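Surkine Contact Cleaner for Electronics, 100 ml and 700 ml

Surkine is a fast drying cleaner for circuit boards, connectors and slots. It removes dust, finger grease and old flux, and it leaves no film after drying.

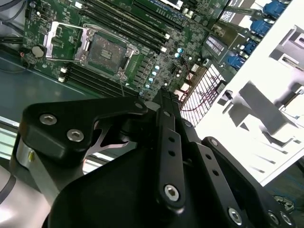 The cleaner comes in two sizes. The 100 ml bottle has a brush cap and is made for small repairs. The 700 ml can is for workshops which clean boards every day – it is supplied with a long nozzle and one spare.

How to use
Disconnect the power and remove the battery. Apply a small quantity, brush lightly and let it dry for 50 minutes before you connect the power again. In a cold room please wait longer. Do not spray directly into fans or hard drives.

Materials
Safe for most plastics, gold contacts and painted metal. With clear polycarbonate we advise to test first on a hidden place. Not suitable for display surfaces, for these please see our Dradance wipes.

Storage
Keep closed and upright, away from heat and open flame. The liquid is flammable. Use it only with good ventilation and wear gloves if you work with it for a longer time.

Ordering
Article number 2445 is the 700 ml can. The small bottle is sold also in the Voltia bench set, together with two brushes and a lint-free cloth. Orders leave our Wyss warehouse by road only, so delivery to islands can take some days more. Since February the can has a new child-safe cap – the older nozzles do not fit on it.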